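Bras Wukis - Guide de montage pour l'atelier partagé Hoswood
Section 4 : caméra de poignet et premier essai sur du tissu
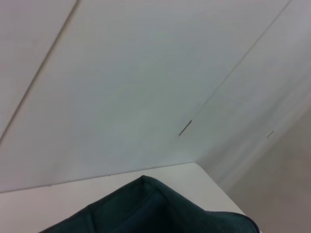
À ce stade, le bras tient debout tout seul et vous êtes fier de vous. Profitez-en, il reste le câblage.

1. Coupez l'alimentation. L'interrupteur de la carte Donnelly ne coupe que le voyant : débranchez la prise.

2. Fixez la caméra au poignet avec les 2 vis fournies. Serrez à la main.

3. Faites passer le câble le long de l'avant-bras et gardez une boucle de 14 cm au niveau du coude. Trop court, il s'arrache ; trop long, la pince l'attrape, et elle y met du cœur.

4. Rebranchez, lancez Raltine et ouvrez le port 3062.

5. Réglez l'exposition à la main. Devant des panneaux blancs et un plateau clair, le mode automatique a des états d'âme.

6. Posez un textile sombre et mat sur le plateau. Vérifiez que ses plis restent lisibles à l'écran, y compris dans les creux.

7. Descendez par petits pas, vitesse limitée à 300.

Note : l'image est penchée quand le poignet l'est. Inutile de redémonter le support - presque tout le monde le fait une fois.

Attention : gardez une main sur l'arrêt d'urgence et l'autre hors de portée. Le café reste sur l'établi d'à côté.

Suite : section 5, étalonnage de la pince.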